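# Galberg cell: right arm dropouts

16/05/2026

Photos from the Musteck bench while we chase the fault on the snack bar sorting job. The right arm lost its connection 7 times in 2,738 picks and let go of the bar on 2 of them. 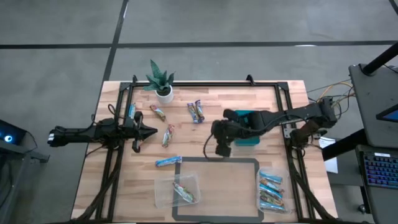 *Both arms over the table, bars still to be sorted. Yellow, orange and black wiring near the base of the right arm.*

The left arm has had no dropouts. Our main suspect is a connector at the right base — it gets pulled when the arm reaches across. Until it is replaced, hands stay off the table unless both arms are powered down. Fault logs are in the Ferow folder, entry 19.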